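Store trial of tidying machines ends with staff still doing most of the tidying

Zirnach says its shelf and counter system is ready for shops. The numbers from its first trial make that hard to believe. 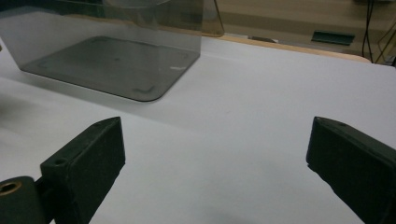
One commenter on the company's own update page, posting as Meireles, was not impressed: I ran a stockroom for years and I'd want to know what it does on a Sunday afternoon, when people have put things back wherever they like. Putting one box on a clean table was never the hard part of the job.

It is a fair point, and the company's report doesn't really answer it. The trial took place at a Uvano housewares store over four weeks ending in July. Zirnach's machine was asked to do the sort of work a new hire gets on the first morning: straighten the storage boxes, move stray items back to the right counter, clear a table, set it up again. By the company's count it tried 1,279 of these chores. It finished 500 of them without a person stepping in.

Zirnach calls that "a strong base." Put another way, on well over half the jobs somebody from the store had to stop what they were doing and walk over. The report doesn't say how long each of those visits took, or who paid for the time.

See-through goods seem to have been a particular headache. Clear and tinted plastic is all over a housewares store, and it is awkward for machines that work from cameras, because the camera picks up whatever is behind the plastic along with the plastic itself. Glare moves as the camera moves. A person reaches out, feels the edge and adjusts without thinking. The report lists clear containers under "items needing further work," next to soft packaging, hang tags and anything stacked more than two high. That covers a good share of what the store sells.

Then there is speed. Resetting one display table took the machine 28 minutes. Zirnach gives no figure for a person doing the same table, which is an odd thing to leave out of a report meant to sell the idea. Anyone who has worked a closing shift can make a guess.

The company's reply to this sort of complaint is that the machine learns. It plans to gather many more recordings of people doing the chores by hand, and it expects the next version to do better with them. Maybe so. More practice on more kinds of objects does tend to help, and the machine did improve on the simplest task, moving a single rigid item from one marked spot to another. But a shop floor doesn't come with marked spots, and it has customers in it. For the trial the machine worked only before opening, from 6 a.m., in an aisle that had been roped off and swept first by store staff.

The sweeping is not counted among the chores.

A rival, Nidik, has been making similar promises about the home, with a kitchen helper it says will load a dishwasher and wipe down a counter. It has shown short clips but no count of tries and misses — so Zirnach at least deserves credit for printing a number that doesn't flatter it. Nidik did not answer a request for its own figures.

Homes are likely to be tougher than shops. A store carries many copies of the same product and keeps them in roughly the same place. A kitchen drawer has one of everything, some of it bent, and the person who owns it can't always find the peeler either. Both companies talk about price "coming down with volume," though neither will say what it would be coming down from.

Uvano has agreed to a second trial in another store, this time with the aisle left open for part of the morning. The retailer says it has no plans to change staffing at either location and is treating the work as research. It would not say whether it is paying for the machine or being paid to host it.

Zirnach says results will be published when the second trial is over. It has not said whether they will include the time staff spend helping, or whether the see-through boxes will be back on the list.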